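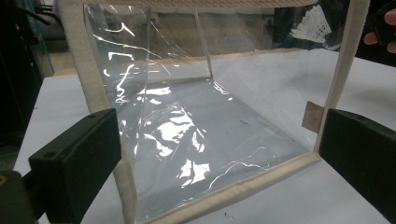 Workshop notebook, July, started 9:45 a.m.

Pouch day! Finally got the clear bags out on the white table and spent the whole morning with them, and I'm happier with this shape than with anything we've made since the Ella case. Writing it all down now while it's fresh, because last time I left it a week and then couldn't read my own numbers on the offcuts.

What we're after, for whoever opens this later: a see-through box pouch, clear film panels, beige woven tape over every raw edge, big enough to hold a travel sewing kit with the scissors lying flat. Linnea wants it to stand up by itself on a shop shelf with nothing inside. I want it to be easy to get your hand into. Those two wishes fight each other a bit, so most of today was about how boxy it should be.

The binding first. I love this cream tape. It has a bit of texture to it, it grips under the presser foot and it doesn't creep the way the satin one did. Kettani sent the sample roll and there's plenty left, 45 metres by my measure after this morning's cutting. Against the clear film it looks warm and a little old-fashioned, like the edging on a good canvas satchel. Randi says it will show grubby finger marks within a month. She's probably right! We should try the grey as well, but I'd be sad to lose the cream.

Stitch notes. Went up to a longer stitch on the film, because short ones perforate it like a stamp and then it tears along the line. Teflon foot on. No pins anywhere near the panels, every hole stays forever, so clips only. I clip the tape on in folded lengths, the corner last, and ease it around by hand with the needle down. Take the corner in three goes, turning a little each time. The first one I did in a single swing and it puckered so badly I unpicked it and cut the whole edge off.

Thread: the pale one on the big cone. Tried the white and it looked too blue beside the tape.

Creasing. The film came folded and it holds a grudge about it. Once the pouch is opened out into a box you get ripples across the floor and up the side, and every one of them catches the light. It's rather pretty, like looking into a creek, but Linnea will want it calmer for the catalogue page. Things to try:

Hair dryer on low, from the inside, with a tea towel over the tape.
Leaving it packed tight with a block of foam overnight.
Buying the film on the roll instead of folded, and storing it standing up. Wavstead do a roll. Ask what the minimum is before getting excited.

The dryer test on a scrap was good, the film relaxed nearly straight away and went flat when I laid it under the ruler. On another scrap I held the heat too close and it went cloudy in a patch the size of a coin. So low setting, keep it moving, and do a scrap first every single time. I've put the cloudy one up on the corkboard.

1:30 p.m., after lunch

Randi came by with the Zastetti pouch she bought for her knitting, so we could compare. Theirs has a flat bottom made from a separate piece, ours gets its depth from boxed corners. Theirs is tidier and the tape meets in a neat little mitre, I'm quite jealous of the mitre. Ours has fewer seams to sew and opens wider. We each tried getting a pair of snips out with our eyes shut and ours won, though I'll admit I was the judge.

Panel sizes. Main panel cut at 200 mm wide, and I took the depth at the base to 105 mm. I like those proportions a lot. Any deeper and the sides start folding in on themselves as soon as you let go, any shallower and it's just an envelope. The seam allowance is 6 mm all the way around, and the tape covers it completely if I keep to the line. Where I wandered you can see the cut edge of the film peeking out past the stitching. Note to self, mark the line on the tape and not on the film. The chalk pencil skates right off the plastic anyway.

Rim. This one took some thinking. The opening gets the same tape as the edges, which makes it look finished and gives your fingers something to hold. But it also makes the rim the stiffest bit of the whole thing, so the top wants to stay square while the walls below it sag. Randi suggested a strip of boning inside the tape on the long sides. I think that might be overdoing it for a sewing pouch, but for a bigger size, say a toiletry bag, yes please. Will make one with and one without.

Closure still open (ha). Options are a zip set between two lengths of tape, or a flap with a snap. The zip is what everyone expects. The snap is quicker to sew and kinder to the film. Linnea is voting zip. I've got a beige nylon one in the drawer that's close enough in colour for a trial, so that's first up tomorrow.

Smell: the film still has that new shower curtain smell. Hung two panels by the back door to air.

Cutting. The rotary cutter needs a new blade, it was dragging on the second half of the panels and left a furry edge in two spots. The tape hides it, but still. And please, whoever used the good mat for cardboard, it has a groove in it now and the film follows the groove.

To do
Zip trial, beige nylon.
Boning trial, long sides only.
Grey tape sample, ask Kettani.
Ask Wavstead about film on the roll, and whether they have the next thickness up.
New rotary blade.
Make up a card template for the corner notch, I've been eyeballing it and no two match.
Try the mitre! Take photos of the Zastetti corner before Randi takes it home.

4:10 p.m. Foam block is cut and in the pouch, wedged in snug. Leaving it on the shelf overnight, away from the window.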